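Progress report to the Firavance fund, March

The school dental screening program is on schedule. We have seen 775 children against a target of 400 for the first half, and 300 of them were referred for fillings or sealants.

Two clinics now take our referrals – Prado opened its evening chairs in January.
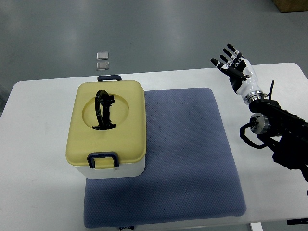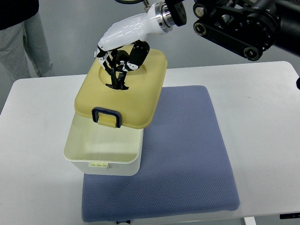
Spending is within budget apart from fluoride varnish, where the price went up. We moved money from printing to cover it. Parent consent forms are still slow to come back, and we plan to send them out earlier next term.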